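# Written house rules for a two-arm cell with household props?

**baro_bench** · Sun 10 December

So I finally got told to write down our rules. We've been running two arms next to a bathroom vanity for a while now, picking up and putting back the kind of stuff people keep by a sink, and up to now the "rules" have lived in my head and in one very long chat thread. Balakrishnan Rao (he runs the lab, and he's the one who signs for things) wants one page a new person can read standing up.

The draft as it stands:

1. One person on the controls, one person watching. The watcher doesn't do email.
2. Watcher has a hand on the stop any time an arm is live.
3. Nobody reaches over the counter to fix a prop until both arms are stopped and the operator has said "stopped" out loud.
4. Furniture gets clamped to the table before the first run and checked again after lunch.
5. Props come from the approved list. No glass, nothing open.
6. Cables get looked at along their whole length at the start of each session.
7. Anything odd goes in the log, even if the run was fine.

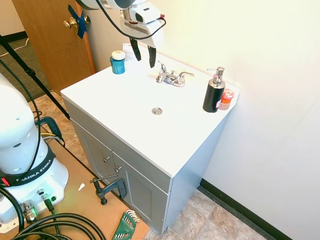 The one I keep going back and forth on is number 3. It sounds easy until you're on run 68 of the day, a jar has tipped over, and it's two seconds to stand it back up. I've caught myself doing it! I'd like a rule that people will still follow at 4:30 in the afternoon, so if yours works, please tell me how it's worded.

---

**grindel_shift2**

Nice list, you're ahead of most places. On 3, the wording matters less than who has the power to restart. Ours says the person who reaches in is the only one who can call the restart. The operator can't, the watcher can't. If I'm in there, it stays stopped until I say so, and I say my own name. It feels silly for a day and then it's just how you talk.

I'd cut number 7 or change it. "Anything odd" gets you either zero entries or a novel. We have three things that always get logged (contact with something that isn't a prop, a cable snag, a stop of any kind) and the rest is optional.

---

**pat_in_june**

Agree with grindel on 3, disagree on 7. The optional stuff is where we found our one real problem. Someone had been writing "arm 2 sounded rough" for a week, and with a fixed list that never gets written down. I'd take the novel.

Also, your rule 4 needs more in it. I can see the clamp on the bottom front edge of the cabinet, good. What does "checked" mean though? Do you look at it or do you lean on it? We lean on it. Flat palm on the countertop, push sideways, and if it shifts you re-clamp and you redo the reference points, no arguing. A cabinet that walks a little each hour will ruin your day in a way that's really hard to trace afterward.

---

**sarmiento_k**

Gonna be the grump. Hex keys on the robot table. I'd want a rule about hand tools and there isn't one. Ours is "tools go home before power goes on" and we painted an outline on a board by the door so you can tell from across the room what's missing. It's a pain. I still think it's the best rule we have.

---

**grindel_shift2**

> I'd want a rule about hand tools

See, I don't think that belongs on the one-pager. If the keys are outside the reach of anything that moves, they're fine, and if you make people walk them back to a board every time, they'll start keeping a second set in their pocket. Mark the reach on the table with tape and say nothing loose goes inside the tape. That covers tools, coffee, phones, spare props, all of it.

---

**sarmiento_k**

Tape works until somebody swaps a gripper for a longer one and the line doesn't move. Been there.

---

**grindel_shift2**

Then the rule is that whoever changes the gripper moves the tape. I don't think we're going to agree on this one, lol.

---

**baro_bench**

OK this is great, thank you all. I'm stealing "the person who reached in calls the restart" word for word, and the palm test too.

On tools vs. tape, I talked to Balakrishnan and we're going with tape plus a line on the gripper change sheet. sarmiento_k, your point about it going stale is the reason for the second half, so you get partial credit.

Next question, props. Our approved list is at 596 items, and I'm pretty sure no human has read the whole thing since June. What I'd like is a short test anyone can do at the table in place of looking things up.

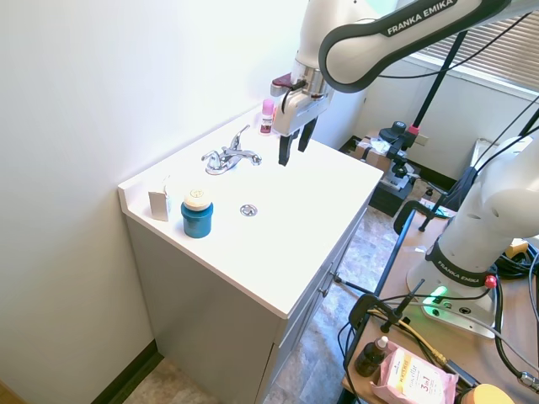 What I've got so far is four checks. Is the lid on and does it stay on if you turn the thing upside down over a towel? Would it break if it fell off the counter onto tile? If it leaked, would you need more than a paper towel? Is there an edge on it you wouldn't hand to a kid? Any bad answer and it goes in the bin for someone to look at on Monday.

I went back and forth on bottles with droppers and pumps. They pass the upside-down check when they're new and then get worse. Maybe they need a "use by" on the list?

---

**pat_in_june**

Yes to the table test! For droppers and pumps we rinse them out and refill with plain water, and there's a dot of marker on the bottom that says it's been done. No dot, no counter. Way easier than a use-by.

And please put a max on how many things can be up there at once. We never did, and the setups crept up until you couldn't get fingers down between things without brushing a neighbor.

---

**jirno**

Longtime reader, first post. We do 9 props max on a counter a bit bigger than a normal single-sink one. Somebody picked that number years ago and it's held up.

One thing I haven't seen mentioned: camera stands. We treat a tripod leg as part of the cell, so it gets the same bump check as the furniture. If a leg got kicked, you write it down and recheck the view before the next run. People are good about the arms and sloppy about the stands.

---

**sarmiento_k**

Seconding the tripod rule. And weight the legs.

---

**baro_bench**

Tripods are going in as part of 4, so it now reads "furniture and stands." Taking the marker dot too, since I have a drawer full of markers. I'm going to start with a max of 3 props for people in their first week and see if that's too stingy before I set one for everybody else.

Revised page goes up on the wall tomorrow. I'll paste the text in here once Balakrishnan has been at it with his red pen.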